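4. Preparing the Handling Station for a Shift

This section applies to Nivix handling stations installed at the Granurcombe site. It replaces the manual loading procedure issued in January. Operators who used to lift and place parts by hand now set up the station, watch the first cycles and clear faults.

4.1 Before you start

1. Read the handover entry from the previous shift on the Marino terminal.
2. Confirm that the station is in HOLD. The status line must show code 619.
3. Lay the white sheet over the work area. Smooth it from the center outward.
4. Set the gripper to the open position and leave it empty.

Note: The sheet does not need to reach the full edge of the work area on the rail side.

CAUTION: Keep hands away from the gripper fingers whenever the station is out of HOLD. The fingers can close without a warning tone.
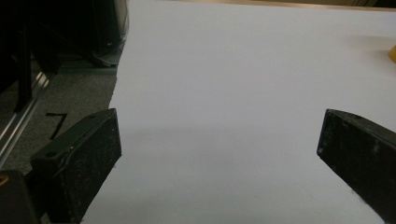
4.2 First cycles

1. Select SLOW on the terminal. Speed is limited to 50 percent.
2. Run 3 cycles without a part.
3. Run one cycle with a part. Stay at the terminal until it ends.
4. If the part slips, return to HOLD and repeat section 4.1 from step 2.
5. Select NORMAL and sign the setup entry.

4.3 Changes to operator duties

Lifting is no longer part of the loading role. Each station has one assigned operator per shift, and that operator decides when it goes back into service after a stop. A line lead may not override HOLD from another terminal.

Operators without Briteck setup training may clear the sheet and enter handover notes. They may not change speed.

Note: The service counter stops the station at 2,477 cycles. Call maintenance to inspect the finger tips and reset the counter. Do not reset it from the operator menu.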